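Tresero board > Home and Rooms > White table top, matte or gloss?

flurkalley
Need a new top for the work table in the spare room. Leaning white again. The shop quoted 209 for matte and 301 for gloss, same size. Is gloss worth it? The table gets used for cutting, glue and the odd lunch.

corko38
Matte. I had gloss for six years and every scratch caught the light. It also threw the desk lamp right back in my eyes.

pinhollow
Disagree. Matte holds onto pencil and coffee. Gloss wipes clean with a damp rag and you're done. I would pay the extra.

corko38
Pencil comes off matte with a plain eraser. Coffee too if you get to it the same day.

dunmere_t
I'm with corko38 on glare, but white is white. It will show every crumb either way. Mine's a white one too:
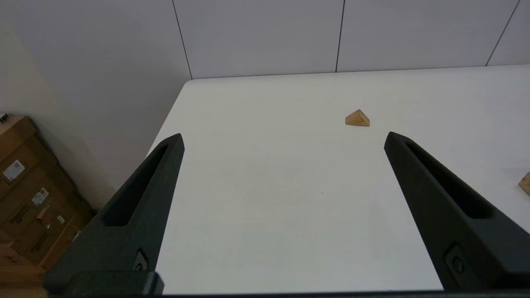
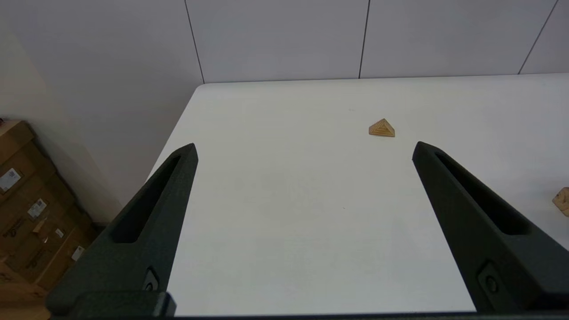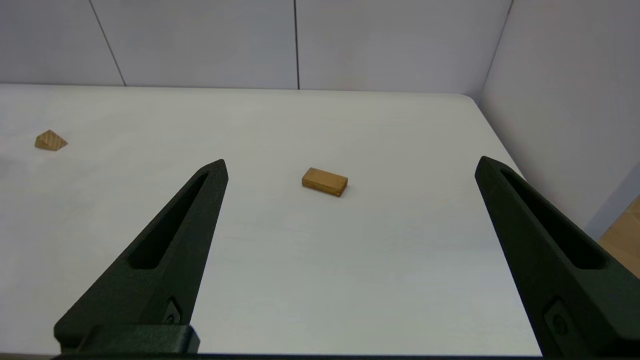

White table in all three, with a couple of wood blocks on it in the last.

flurkalley
Does a white top turn yellow if it sits by a window?

pinhollow
Depends on the finish. Cheap paint can yellow in a few years, while a good factory coating should hold up much longer. Ask the shop which one you're getting and leave a blind up on that side if the sun is strong.

corko38
A blind is up when it's open. You mean down.

pinhollow
Down, yes. Still say gloss.

flurkalley
Going with matte. The 301 one is too much for a glue table. Shop says it will be ready in June.

dunmere_t
Get a cutting mat too. Neither finish likes a knife.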